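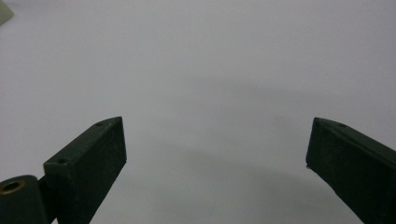 Speaker notes: Soap, dishes and the space beside the sink
Nerley evening series, May. Keep it under 26 minutes.

Start without the welcome. Ask who has bought something this year to hold something else. Wait for the hands. Then say I have a cupboard full of those and I doubt most of them did any good.

My claim for tonight is small. A bar of soap needs air under it and somewhere for the drips to go. Everything past that is decoration, and the people selling it would like you to forget so. The Niratness catalog lists 104 items under "bath storage." I read the whole section. Slow down here, people laugh.

Go easy on the laughing. Some folks in the room own these things and like them.

Next part is clear surfaces. We are told a bare counter is a calm counter. Maybe. A bare counter in my house lasts until breakfast, and then I spend 10 minutes putting back what I need. I have never seen good proof that the calm is worth the walking.

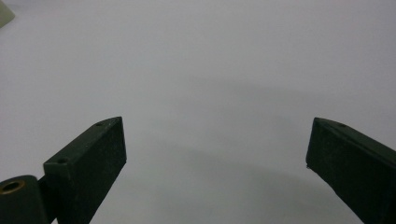
But a clean counter is easier to wipe, as a woman wrote to me after the McIntyre talk, and I wipe mine three times a day with two kids in the house. Fair point. Say so, and say I still don't think it calls for a set of matching trays.

On to soap dishes. Slats or ridges are the one feature I'll defend. A flat-bottomed dish with no way out for the water is a puddle with a rim. Mention the Flaltska one I paid too much for — it had a lid. Why a lid?

Then fancy shapes. A flower bar is pleasant to pick up, and I have no quarrel with that. I do have my doubts when the box says the petals help it dry.
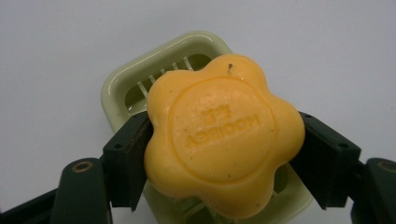 Does a shaped bar last longer than a plain one? I wouldn't count on it. How much soap is in it and how long it sits in water matter a good deal more than the outline.

Small baskets. Slotted sides are fine for a sponge, same reasoning as the slats. Keep it to one basket. Two baskets and you start finding things to put in the second. 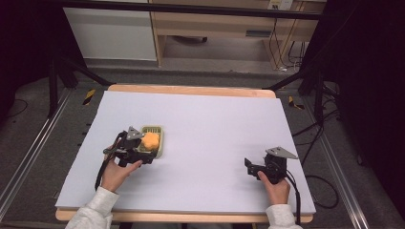 My mother kept her sponge on the faucet for forty years, a reader's comment goes, and it dried faster than anything I've bought. I believe it. Read it out in full if there's time.

Skip the cost section if we started late. Otherwise: some 300 dollars over the years, my own guess, on holders of one kind or another. Don't let it turn into a confession.

Questions. Someone will ask about liquid soap. I use it in the kitchen, bar in the bathroom, and have no theory about it. Leave the dish on the front table for people to handle afterward.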